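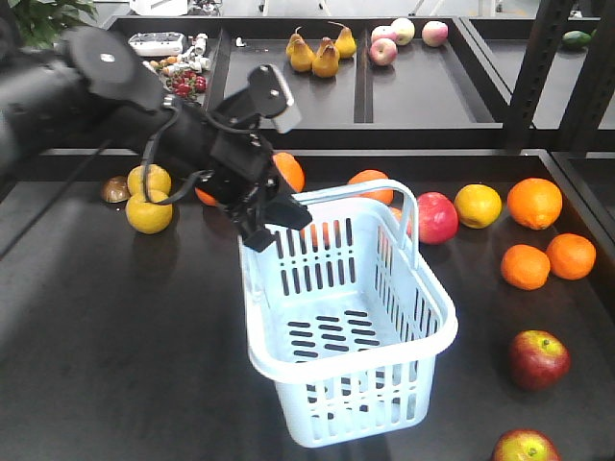
Home Kitchen Juicing Storage Parts Sale Contact

Kekirance Lever Citrus Press

Mar 24, 2022 | By the Sivov shop desk | 4 min read

We put off stocking this press for a long time. The maker's own leaflet promises "every last drop," and we have read that line on the box of nearly every juicer we've carried, including a couple we later sent back. So read this page as what we think of the Kekirance after using it in the shop kitchen, with the leaflet's claims set to one side.

It is a countertop lever press. You put half a fruit face down on the cone, pull the handle, and juice runs through a strainer into whatever you have put underneath. There is no motor and nothing to charge. It does lemons, limes and oranges well. Grapefruit is another story, and we'll get to that.

What it costs

The press is $115. Kekirance suggests a higher price and then has it "on sale" most of the year, so we have skipped the crossed-out number. If you only squeeze a lemon over fish now and then, keep your money. A plain glass reamer does that job, takes up no counter space, and goes in the dishwasher with everything else.

Where a press like this starts to earn its price is volume. Lemonade for a crowd, a batch of curd, orange juice for a full table every weekend. Wrists get tired on a reamer long before the fruit runs out, and the long handle does take the strain off.

The claims, one by one

"Extracts more juice than hand squeezing." Than whose hand? The leaflet doesn't say which fruit was used, or how ripe, or who was squeezing. We pressed lemons from one bag on the Kekirance and on the older Younis press we still sell. We could not honestly tell the two lots of juice apart. Both beat a lazy squeeze by hand. Someone patient with a reamer and a strong grip would come close.

"No bitterness." Press hard enough and you will get oil from the peel in your glass, same as with any lever press. Some people like that in lemonade. If you don't, stop pulling when the handle starts to push back. The strainer won't help you here, whatever the diagram suggests.

"Cleans in seconds." The cone and strainer lift out and rinse fast if you do it right away. Leave the pulp to dry and you'll want a stiff brush. The hinge is the real nuisance. Juice gets into it, and a wet cloth only reaches half of it.

"Stays put on any surface." On our stone counter, yes. On an oilcloth it slid the first time anyone leaned on the handle. Keep one hand on the base.

"Built for life." The warranty is two years and covers the handle and frame only. Make of that what you like.

Specifications

Type: manual lever press, countertop
Frame: cast metal, painted
Cone and strainer: stainless steel, removable
Glass clearance: 115 mm under the strainer
Feet: 4, rubber, replaceable
Dishwasher: cone and strainer only
Color: gray or cream

Check that clearance before you order. It is fine for a short tumbler or a small measuring cup. Most pint glasses won't go under, and neither will the Hamotham juice pitcher that Kekirance shows in its own brochure. We asked about that and were told the brochure was being revised.

Grapefruit

A small one will fit. A large one spreads over the edge of the cone, the top plate comes down crooked, and juice goes over the side. You can cut big grapefruit into quarters and press them one at a time, which works but is slow enough that you'll wonder why you bothered. If grapefruit is mostly what you eat, buy the Younis. It's uglier and heavier, and the cone is wider.

Picking and keeping the fruit

More depends on the fruit than on the press, and no juicer maker will put that on a box. Choose lemons that feel heavy for their size, with fairly smooth skin. The very knobbly ones are often mostly pith. Cold fruit gives up its juice grudgingly, so take it out of the refrigerator an hour before you start. Rolling it under your palm is the usual advice. We've done it for years and aren't convinced it does much once you have a lever, though it does no harm.

For keeping, a closed bag in the refrigerator beats a bowl on the counter if you want the fruit to last beyond a week or so. The bowl looks nicer. Don't wash fruit until you are ready to use it, and pull out any with soft spots before they spoil the ones beside them.

If you freeze juice, do it in small portions and label them. A 100 ml portion suits most salad dressings and 200 ml is handy for a pitcher. Frozen juice tastes a little flat beside fresh. For cooking we can't taste the difference.

Parts

Strainers and feet are kept in stock. Handles are ordered from Kekirance and have been slow to arrive, so don't count on one turning up before a party. Cones from the previous model look the same and do not fit. Several sellers list them as compatible anyway.

Extended cover

Kekirance offers a paid extension to the warranty. It leaves out the strainer and the feet, the two parts we expect to wear out first. We don't sell it.

Returns

Unused presses can come back within a month in the original box. Once it has had fruit in it we can only take it back for a fault. Paint chips on the base from sliding it around don't count as a fault under Kekirance's terms. We think they should, and have told them so.

Gray is in stock now. Cream is due at the end of March, according to the maker.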